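Section 4. Changing over to assisted handling on the fixtures line

This section is for crews at the Zillulport hall who are moving from manual handling to the Pillar system. Read it before your first shift on the new roster.

4.1 What changes for you

Lifting and turning bowls stays with the crew until a task has been signed over. Once it has, your job on that task is loading, checking and stopping the cell when something looks wrong. Pay grade and break times do not change. Your station might.

4.2 Before recording

1. Log in at the Lamesura terminal and pick your task from the list.
2. Put on the glove and fit the marker cube to the back of the hand. The strap should be snug at the wrist.
3. Take the handheld gripper in your other hand and wait for the green light.
4. Clear a space to stand. Keep cables off to one side.

Note: Sleeves can cover the markers. Push them up past the wrist.

4.3 Recording a task

1. Work at your normal pace. Recordings run 60 minutes at most, then you swap out.
2. Keep the marker faces uncovered as you reach into or across a bowl.
3. If you lose your grip, stop, put the piece down and start that step again.
4. Press Hold on the terminal before you talk to anyone.

CAUTION: Do not lift with the gripper. It is for guiding and touching only. Bowls over 17 kg need two people, same as before.

4.4 Reaching inside the bowl

Use the gloved hand for the inner rim and keep the gripper pointed at the bowl. Units lying on their side must be supported before you reach over them. 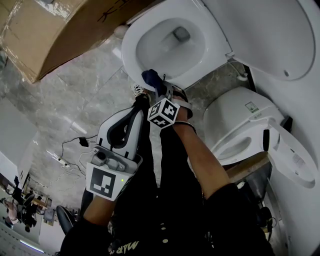
Hutsuliak wrote in the crew log in September that the recording itself was fine, but that people wanted to know which jobs would be left once the cell took over turning - and wanted to hear it before the roster went up, with time to ask for a different station. The roster is now posted 7 days ahead. Station requests go in through the terminal under Roster - Change.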